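Do you need a tiny whiteboard on your desk?

May 16, 2019

For two years people have been telling me to get a desktop whiteboard. Priit Jaunzems swears by his. Eglė has one in her kitchen and another in the hall, and she says she hasn't bought a pad of sticky notes since. I held out, on the grounds that a sheet of scrap paper does the same job for free and you can put it in your pocket when you leave the house.

Then my sister gave me one, so I had to try it.

The claims on the packaging were big. It would clear my desk, save me 500 sheets of paper a year, and help me "think in the open," whatever that means. I go through a lot of scrap paper and even I don't use 500 sheets. Most of what I write down is a phone number or the word "milk."

My first complaint is the size. A small board holds one thought. If you write the way I do, fast and with the side of the marker, you get three or four big shapes across the middle and then you're finished. You can write smaller, but the usual marker tip is too fat for it and every "e" fills in.

The second complaint is the tilt. People love the little legs. Propped up, the board faces you, and I'll admit that's easier to read than something lying flat. Writing on it is another matter. I press down, the thing wants to slide, and I end up holding it with my left hand, so I may as well be using a clipboard.
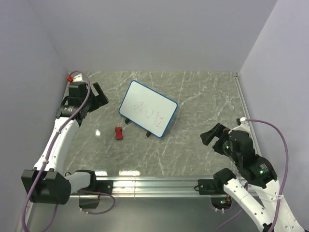
Blue frame, red marker, little black legs. One line of writing and the middle is taken.

I will say something nice about the rounded frame. The cheap boards at the discount place in Tavville have raw corners that catch your sleeve, and a colored edge does make the board easier to find under the mail. Red marker reads well from across a room, too. Whether it wipes off after a week is a different question. Mine left a pink shadow that took rubbing alcohol and some bad language.

Also, where does everything go? A board needs a marker, and the marker needs a cap, and then you want an eraser. By June I expect to have lost all of them. Austra told me to glue a magnet to the marker, and maybe I will, but now I'm doing crafts to support a product that was supposed to simplify my life.

I'm keeping it for now, propped next to the phone. It's fine for a single reminder that has to stay put all day. For lists, or anything I'd want to look at again tomorrow, I'm still using the backs of envelopes. Eglė says I haven't given it a fair chance and wants me to try it for another month.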